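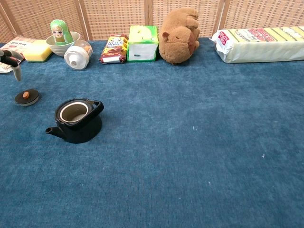

Paravent

Par Refugio Ocampo
Mis à jour le 30/3/26
8 partages | 0 commentaire

Le paravent est un meuble mobile, composé de plusieurs panneaux verticaux (dits feuilles ou vantaux) reliés entre eux par des charnières, des lacets ou des bandes de tissu. Il se plie, se range, se déplace. Fonction première : couper les courants d'air, d'où le nom. Fonctions secondaires, devenues principales avec le temps : cacher, séparer, décorer.

Étymologie

Mot emprunté à l'italien paravento, « qui pare le vent ». Même construction que parasol, parapluie, paratonnerre. L'espagnol dit biombo, le portugais aussi, tous deux venus du japonais byōbu, littéralement « mur contre le vent ». L'anglais folding screen est plus plat. Au figuré, en français : personne ou société qui sert à masquer autre chose. Servir de paravent à quelqu'un.

Origines

Chine ancienne. Les premiers modèles sont d'un seul tenant, lourds, posés sur un socle, placés derrière le siège du maître de maison ou près de la porte. Peu mobiles donc. Le paravent à plusieurs feuilles vient ensuite et se répand sous les Tang, souvent tendu de papier ou de soie et peint, parfois calligraphié. Les modèles en laque incisée et colorée, dits de Coromandel, sont plus tardifs. Le nom ne dit rien de leur lieu de fabrication, seulement de la côte indienne par laquelle ils transitaient vers l'Europe.

Japon

Introduit depuis la Chine et la Corée, vers les VIIe et VIIIe siècles. Au début, chaque feuille est bordée séparément et attachée à la voisine par des cordons de cuir ou de soie. Puis grosse innovation : la charnière de papier, collée sur toute la hauteur, qui supprime l'intervalle entre les feuilles. La peinture peut alors courir d'un bord à l'autre sans rupture. Le format à six feuilles devient courant, souvent produit par paires. Fonds à la feuille d'or à l'époque Momoyama, utiles aussi pour renvoyer la lumière dans des pièces sombres.

Lecture de droite à gauche, à garder en tête devant une paire représentant les saisons.

Europe et Amériques

Le paravent arrive en Europe par le commerce portugais puis néerlandais. En Nouvelle-Espagne, production locale de biombos dès le XVIIe siècle, avec vues de ville, scènes de conquête, allégories. Peints sur toile le plus souvent, quelquefois incrustés de nacre.

En France il entre dans l'ameublement courant sous Louis XIV et surtout Louis XV. Feuilles basses, garnies de tapisserie, de damas, de cuir doré ou de papier peint. On l'assortit aux sièges. L'écran de cheminée est un cousin : un seul panneau en général, et il protège de la chaleur du feu et pas du vent. Les deux sont souvent confondus dans les inventaires anciens, prudence.

Au XIXe siècle, vogue du japonisme. Des peintres s'y essaient, Bonnard par exemple, avec sa Promenade des nourrices, éditée ensuite en lithographie. Au XXe, Eileen Gray travaille la laque et imagine un paravent fait de briques pivotantes, ajouré, presque une sculpture. Charles et Ray Eames dessinent un modèle ondulé en contreplaqué moulé.

Matériaux

Le cadre est le plus souvent en bois. Pin, hêtre, noyer selon la qualité. Le remplissage varie beaucoup plus :

- papier, collé sur un treillis léger
- tissu tendu ou froncé sur tringles
- cuir, gaufré ou peint
- laque sur âme de bois
- fibres tressées : rotin, osier, jonc, jacinthe d'eau, raphia, bambou fendu
- verre, métal perforé, feutre (bureaux surtout)

Le tressage mérite un mot. Armure toile la plus simple, un brin dessus, un brin dessous. Armure natte : les brins vont par deux ou plus, aspect de damier. Le cannage, lui, laisse des jours réguliers et n'occulte presque rien. Un panneau natté serré arrête le regard tout en laissant passer un peu d'air, ce qui en fait un médiocre pare-vent mais un bon séparateur l'été. Certains fabricants remplacent la fibre végétale par du papier torsadé ou de la résine, plus stables à l'humidité, moins agréables au toucher.

L'atelier Cuevas, repris par Abundio Galindo, a longtemps fourni des panneaux nattés au mètre aux ébénistes de sa région : 1 520 feuilles livrées la dernière année, record de la maison. Activité arrêtée un mois de décembre, puis relancée sous le nom de Revero avec un catalogue réduit. Les anciens panneaux se reconnaissent à une baguette rapportée au dos, clouée, jamais agrafée.

Construction et stabilité

Un paravent ne tient que plié. Déployé à plat il tombe, c'est le principe même. L'angle entre deux feuilles se situe d'ordinaire entre un angle droit et 150 degrés. Plus on ouvre, moins c'est stable. Trois feuilles est le minimum pratique, deux étant possibles avec des pieds.

Charnières simples : pliage dans un seul sens, en accordéon fixe. Charnières à double action : chaque feuille pivote vers l'avant ou l'arrière, on dispose le meuble comme on veut. Le système Clatileck, à axe textile, évite la quincaillerie apparente mais s'use vite au niveau du haut. Chez Clikham on préfère des charnières en laiton par trois, la troisième à mi-hauteur, et une garantie constructeur de plus de 300 cycles de pliage par an, chiffre difficile à vérifier.

Usages

Habillage et toilette, longtemps l'usage le plus représenté au théâtre et dans la gravure galante. Cabinet médical. Isoloir de fortune. Chambre partagée. Atelier de peintre, pour le modèle. Studio de photographie, soit comme fond soit pour couper une lumière parasite. Bureau ouvert, version cloisonette acoustique. Balcon et jardin, avec des fibres traitées.

Au théatre il sert aussi de décor à lui seul. Voir la scène dite du paravent dans L'École de la médisance de Sheridan, et bien sûr Les Paravents de Jean Genet.

Entretien

Dépoussiérer les surfaces tressées au pinceau souple ou à l'aspirateur avec embout brosse, puissance basse. Chiffon à peine humide pour les cadres vernis. Pas d'eau sur le papier ni sur la laque ancienne. Éloigner des radiateurs, la fibre végétale sèche et casse aux arêtes. À l'inverse, pièce trop humide : moisissures au dos, côté mur. Ranger plié, debout, feuilles séparées par un papier neutre si le décor est peint. Pour une pièce ancienne, voir un restaurateur.

Voir aussi

Cloison mobile, Claustra, Écran de cheminée, Moucharabieh, Shōji, Vannerie

Contact | Mentions légales | © Refugio Ocampo, reproduction soumise à accord
Retour en haut de page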